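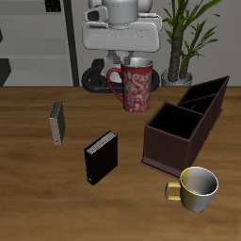 Kinga Szabó wrote to us after the first round that she had read lives of emperors for years and had never been asked where she got bored. We are asking again, and we need new people to tell us.

Call for readers: The Rallwood Lives

Rallwood is preparing a new series of short biographies of people from the ancient world, meant for general readers and for sixth-form students. The first two volumes are in draft. One is a life of Agrippina the Younger, the other a life of the historian Polybius. We are looking for 15 readers to go through one of the two drafts and send us notes before the text is settled.

You do not need Latin or Greek, or a degree in history. We would like at least a third of the group to have read very little about Rome. If you teach the period, please say so on the form and tell us which age group.

What you would do

You will be given one draft in four parts, on paper or as a file. With each part comes a short sheet of questions: where you lost track of who was who, which dates you had to look up, whether the family trees helped. The Agrippina volume has the harder family trees. We also ask you to mark any page where you stopped reading for the day.
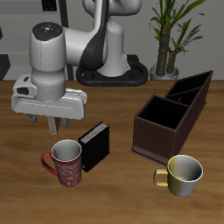 The sheets go back to Rernton, the office that handles our proofs, and from there to the authors without names attached. Please do not correct spelling or commas. A copy-editor will do that later, and notes on commas tend to bury the ones we want.

There will be one meeting by video, in the evening, lasting an hour and a half. It is optional. Readers of the Polybius volume will also be asked to compare two versions of the opening chapter, one that starts with the hostages being sent to Italy and one that starts with his childhood in Megalopolis. 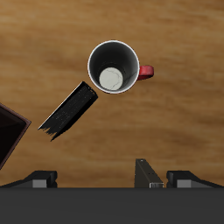 Amado Agbayani asked at the last meeting whether readers could be openly rude about a chapter. They can, as long as they give the page number.

What you will get

A fee of £49 for each completed set of sheets, a finished copy of the volume you read, and your name in the acknowledgements if you want it there. We cannot pay for sets that are only partly filled in. 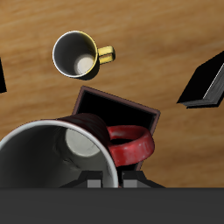
Paper drafts have to come back to us at the end, as the authors work from your pencil marks. They are printed on one side, unbound, and they get out of order easily. Keep them flat, and keep drinks well away: even a mug as small as the yellow one would do for a whole chapter if it went over. Return postage is paid.

How to apply

Fill in the short form on the Rallwood site, or ask for a paper copy. Tell us the last biography you finished and the last one you gave up on, with a sentence or two on each. Forms must reach us by 26th September. Drafts go out once the group is chosen, and the last sheets are due in February.

People who took part in the first round may apply again for the other volume.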